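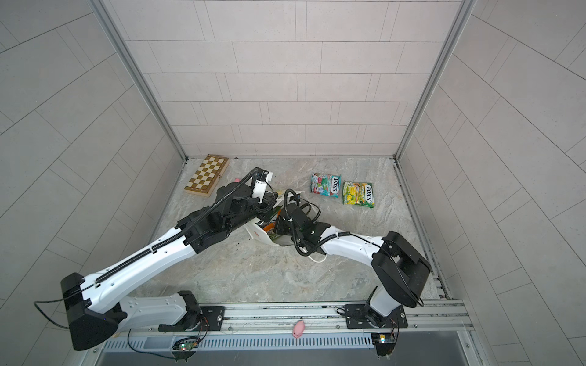 Attachment 1: Station 2, both grippers at the bag.

Plernow Users Forum > Motion Planning > Two arms, one soft object

mundcombe_lab
We request advice on planner settings for a dual-arm cell. Both arms share one rail, and the task brings the two grippers together over a crumpled plastic bag. The Plernow planner treats each arm as an obstacle to the other and rejects most goals inside a 30 mm clearance. Replanning then takes around 300 ms per attempt.

tessel8
Please plan both arms as a single group. Separate requests will always produce this conflict at close range.

mazza_integration
I respectfully disagree. A combined group raises the planning cost considerably. We retain separate groups in Mazza and relax the clearance for the gripper links only. The forearms keep the full margin.

tessel8
That is acceptable for rigid parts. A bag changes shape once it is held, and the second arm's goal is then out of date – the group plan at least keeps the timing consistent.

mundcombe_lab
Thank you both. Our sample limit is 3,000. Should the cable carrier be included in the collision model?

mazza_integration
Yes, as a simple box. Plokby can export one from the arm file.

mundcombe_lab
Understood. We will test the link-specific margins on Tuesday and post the logs in this thread.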